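I have been putting panel computers into factories, pump houses and the odd ferry for a good many years now, and I'd like to put in a kind word for the dull ones. I mean the plain, sealed box with a screen on the front, a row of sockets underneath, a power connector that screws in, and very little else to talk about. They don't photograph well and they never win anything at the trade shows, but I have grown terribly fond of them, and I think we are in danger of forgetting what made them good.

What set me off was a brochure. It came from Nolto, who make perfectly decent equipment and whose sales people have always been polite to me, and it was for their new line of operator panels. The whole of the first page was given over to how thin the thing was. There was a side view of it, with a little arrow. I turned the page hoping to find out how hot it could get before it started to sulk, and found a paragraph on the glass. The glass was very nice too, I'm sure. The temperature range was on the back, in the small grey type that my eyes have stopped forgiving, and there was no mention at all of how many years they meant to go on making it.

Now, I do understand. People have got used to beautiful telephones and they come to work wondering why the screen on the filling line looks like something from their school days. Younger operators swipe at it, bless them, and nothing swipes. I've stood next to a plant manager who pulled his own phone from his pocket, held it up beside our panel and simply raised his eyebrows. I had no very good answer for him at the time. I've had a few years to think of one, and you are reading it.

### The business with gloves

Take the touchscreen, as that's where most of the quarrels begin. The older sort, the resistive sort, works by being pressed. There are two layers with a small gap between them, and when you push one on to the other the panel knows where your finger is. It doesn't mind if it's a finger, a gloved thumb, the end of a pencil or (I have seen this) the corner of a sandwich box. The newer sort works the way your phone does, and it is brighter and clearer and lovely to use with clean bare hands.

At Hasville, where I spent most of one wet autumn fitting out a fish-packing hall, there isn't a clean bare hand in the building until the shift ends. Everyone wears thick rubber gloves, and everything is hosed down. The firm had been talked into the newer screens, and when the hoses went over them the water pressed buttons of its own accord. A conveyor would speed up and then slow down again, as if it were thinking about something. To be fair to the makers, there are settings for this, and there are versions of that sort of screen which cope very well with wet and with gloves. They cost more, and they need somebody on site who knows the settings exist. We took out five of them in the end and put back the older kind, and the operators, who had been promised something modern, were so pleased that one of them brought me a bag of smoked mackerel.

I'm not saying the older kind is always right. It scratches, it goes cloudy if it's scrubbed with the wrong stuff, and it can drift so that you press one button and get its neighbour. I would just like the question to be asked in the hall, by someone wearing the gloves, and I'd like it asked before the order goes in.

### On having no fan

The other thing I could go on about all evening, and have, according to my family, is fans. A fan is a small motor that pulls dirty air through the most delicate thing you own. In an office that's fair enough, because the air is only dusty with people and biscuits. In a flour mill or a quarry it is another matter. I opened a machine once, at a timber yard, and what was inside could have been lifted out in one piece and used to line a hanging basket. 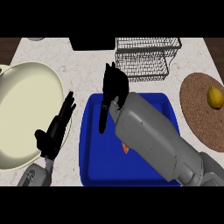 *A rendered worktop, seen from above.*

So you take the fan away, and you let the case do the work. The processor sits against a big lump of metal with fins on it, and the heat goes out through the fins into the room. It's a wonderfully simple idea and it has only two drawbacks. The first is that you can't use the fastest processor, for the plain reason that you'd cook it. The second is that people will treat the fins as a shelf. I have found clipboards on them, and a folded jumper, and a whole set of laminated safety notices about overheating.

The first drawback worries buyers a great deal and it hardly ever matters. A panel that shows the level in a tank, takes a button press and passes on an alarm isn't working very hard. I've sat in meetings where a customer wanted the sort of processor you'd use for editing films, to look after two valves and a pump. When I asked what the extra speed was for, I was told it was for the future. That's a hard thing to argue with, the future, but I'd gently point out that in a hot cabinet the faster chip slows itself down to stay alive, and you may end up with the same speed you could have had for less money and a good deal less worry.

### Will you still be making it?

If you only take one thing from all this rambling, I'd like it to be about how long a model stays in the catalogue. Shops and offices change their computers every few years and think nothing of it. A water works doesn't live like that. The pipes were laid in someone's grandfather's time, the pumps are older than the engineer, and the control software was written by a man who has since retired and keeps bees. When a panel fails in a place like that, what's wanted is the very same panel, with the same holes in the same places and the same sockets along the bottom, so that the old software can be loaded and everyone can go home.

The best I ever saw this done was at Ornatberg, which is a cement works up a long valley with one road in. They had standardised years ago on a plain panel from Kuusisto, a chunky grey thing with a bezel you could rest your elbow on, and they'd bought 11 spares at the same time and put them on a shelf in the stores, in their boxes. The purchase had apparently caused a dreadful row. Each of them came to 685 euros, and there they sat, doing nothing, while the accounts people walked past them on the way to the canteen.

I was up there when one of the panels on the kiln side finally gave up, after a very long life in a very nasty corner. The fitter went down to the stores, came back with a box under his arm, undid the clips, swapped it over, put the old memory card in the new unit and shut the cabinet door. I'd hardly finished my coffee. I asked what it would cost if that kiln screen were dark for a shift, and he named a figure that would have bought the whole shelf and a fair bit of the shelving. They've since had to use a couple more, and Kuusisto still make a direct replacement, which fits the same cut-out. I can't tell you how rare that is, or how cheerful it makes me.

Compare that with a job I was called to later, where over 900 hours of somebody's work had gone into screens drawn for one exact size and shape of display. The display was dropped from the range and its successor was wider. Every single page looked as though it had been sat on. All that drawing had to be done again, and the people who had to do it were the same tired people who'd done it the first time.

### What I'd ask for

I wouldn't want any of the makers to think I am against progress. I like a clear screen as much as anyone, and the new low-power chips are a marvel; we can do things now in a sealed box that would have needed a cupboard when I started. I like being able to look at a pump from my kitchen table instead of driving out to it in the rain. Some of what gets sold under the name of the connected factory is very useful indeed, once you scrape the slogans off.

But I would love to see a brochure that began with the boring page. Tell me how hot and how cold, with the door shut. Tell me what happens when the power dips for half a second, as it does every time the big crusher starts. Tell me which sockets lock and which ones just sit there hoping. Say plainly how many years you will make it, and how much warning I'll get before you stop, and put it in type I can read without fetching my glasses from the van.

And to those of you doing the buying, please do take your time over it. Go and stand where the panel is going to live, in the afternoon, in the height of summer if you can manage it, and put your hand on the cabinet. Ask the night shift as well as the day shift, as they are usually the ones who have had to coax the old one along with a torch in their teeth. Buy a spare or two while they are still being made. Your accounts people will grumble, and you can send them to me; I've plenty more to say on the subject and I'm always glad of the company.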